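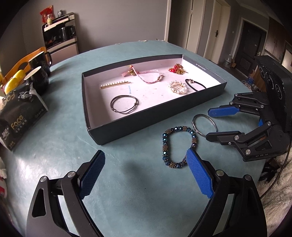
Hair pins, a cord bracelet and a leaf brooch in an open box.

Thread on renting a paddleboard at Farmont for the first time. I've been going there most of the summer and I keep getting the same questions in my messages, so I'm putting it all in one place.

First, where to go. There are two rental places on the lake. Hester is the one by the public ramp. Drodeck is on the far side, past the campground. Both rent boards and kayaks. Only Hester gives lessons.

I started at Hester and would send a beginner there. The water in front of the ramp is shallow and stays flat most mornings. At Drodeck you launch from a floating dock, and getting onto a board from a dock is harder than getting on from sand.

If you have your own board and only want parking, Drodeck is better. The lot is bigger and it's a short carry to the water. At Hester you carry everything down a gravel path.

Parking at the ramp fills up early in August. I try to be there by 8. By 10 you'll be on the road shoulder and walking back.

Hester opens at 8:30 and the first lesson goes out at 9. Take that one if you can. The wind comes up the lake after lunch and it's a different sport then.

A lesson is 50 dollars and that covers the board, paddle, vest and leash. You get an hour with the instructor. After that you can keep the board out until noon if there isn't a group waiting for it. Ask at the counter before you go out, they don't always mention it.

You sign a waiver. You can do it on your phone the night before. The signal at the ramp is bad, so do it at home.

Board length. The rental boards at Hester are marked on the tail. Most are 10'6" or so and fine for anyone average. They have a few wider ones set aside for beginners and bigger paddlers. Say so when you book and they'll hold one.

Weight limits. The standard board there is rated to 220 pounds. That's you plus your cooler, your dog and whatever is in your dry bag. I'm near the top of that with a dog on board and I can tell the difference. The tail sits low and it wants to turn.

Paddle length matters more than I expected. For an adjustable one, I set it at 210 centimeters. I'm tall. The usual way is to stand it next to you, reach up, and have the handle land at your wrist. On my first trip I had it too short and my back hurt for two days.

Also the blade angles forward, away from you. Almost everyone holds it backwards the first time. It looks like it should scoop. It shouldn't.

Getting on. Walk the board out until the water is past your knees so the fin clears the bottom. Kneel in the middle, one knee on each side of the carry handle. Paddle a bit on your knees. Stand up one foot at a time and look at the far shore.

If you look at your feet you will fall in. I still do it sometimes.

When you fall, fall away from the board, flat. The water off the ramp is not deep enough for anything else. Then get back on from the side, near the middle, and kick like you're swimming.

Wear the leash. Hester gives you a coiled one that goes on your ankle or just under the knee. A board with no rider on it moves fast in wind, and you can't swim after it.

Vests. Farmont requires one on the board for each adult and kids have to have theirs on. The lake patrol does check. I wear mine. The belt kind is cooler in the heat but you have to inflate it yourself once you're in the water, so read the tag first.

What to bring: water, hat with a strap, long sleeves, sunscreen, strap for your glasses. Shoes you can get wet. The bottom by the ramp is rocky for the first few steps.

What to leave in the car: anything you'd be upset to lose. That includes earrings and rings. Cold water makes your fingers smaller. The lost and found at Hester is one drawer, and I've looked in it twice for my own stuff without any luck.

Phone goes in a pouch around your neck or in a dry bag clipped to the board. Test the pouch in the sink at home with a paper towel inside.

Where to paddle. From the ramp, turn left and follow the shore to Popescu Cove. It's 3 miles there and back and you're out of the wind for most of it. There's a small gravel beach at the end where you can pull up and eat something.

Don't cut straight across the middle on your first day. It looks close. Ski boats use that part of the lake and the wakes come at you from both sides.

For wakes, turn the nose of the board into them, bend your knees, keep the paddle in the water. If it's a big one, go down to your knees. You don't get a prize for staying up.

Popescu Cove has a no-wake line marked by buoys. Once you're inside it you can relax. There are turtles on the logs along the right side in the morning if you go by quietly.

There's no bathroom at the cove. There's one at the ramp and one at the campground. The campground one is cleaner.

Coming back. Check the wind before you leave the cove. If the flag on the Hester roof is standing straight out you'll be paddling into it. Stay close to shore, take short strokes, and kneel if you aren't making progress. It takes me twice as long in that direction.

If you really can't get back, pull in anywhere and call the number on the board. Hester will come get you in the skiff. They charge for it after the first time. I've needed it once, in my first month.

Dogs. Allowed at both places. Hester wants the dog in a vest and on a leash until you're in the water. Practice at home with the board on the grass. Mine got on right away and then wouldn't get off.

Kids. Small ones can ride on the front of your board. Hester will put kids on their own small board from age eight, in lessons only. They stay inside the roped area. The kids' lesson is the one that sells out, so book it before you plan the rest of the day.

Kayaks, for anyone who doesn't want to stand up. Drodeck has the better ones. The seats are newer and the doubles have footrests that adjust. Hester's are older and you sit in a puddle.

Showers. Hester has two outdoor ones, cold. Drodeck has a warm one indoors but it's for customers and they ask for your wristband. Don't throw the wristband away on the dock.

Food. Hester sells chips, ice cream and drinks. Drodeck has a grill window that opens at 11. The breakfast sandwich is not available after 11, so I've never managed to have it. Bring your own.

Cancellations. If there's lightning they close the water and give you a credit. If it's only windy, they stay open and it's your call. You can move a booking free up to the night before. After that you lose it.

Season. Both places are open every day through the summer. After that Hester goes to weekends only and Drodeck closes when the dock comes out. Check before you drive. The lake is nicer once the ski boats are gone, but the water gets cold quickly and you'd want a wetsuit.

Should you buy a board? I'd rent five or six times first. I nearly bought a narrow one after my second trip and I would have hated it. Hester sells off its rental boards at the end of the season. They're scratched but sound, and you can try one on the water before you pay.

If you do buy an inflatable, get an electric pump. I used the hand pump all of June and was tired before I got on the water. Let it dry before you roll it up or it will smell.

A few people asked about going out alone. I do, in the mornings, close to shore. I tell someone which way I'm going and when I'll be back. The front counter at Hester has a sheet for this. Write your name on it and cross it off when you return.

Adding one more since it came up in the replies: yes, you can bring your own vest and paddle to a lesson. No, it doesn't lower the price.

And the gate at the ramp closes at sunset. The time is posted on the board next to the pay box and it changes every week. They do lock it.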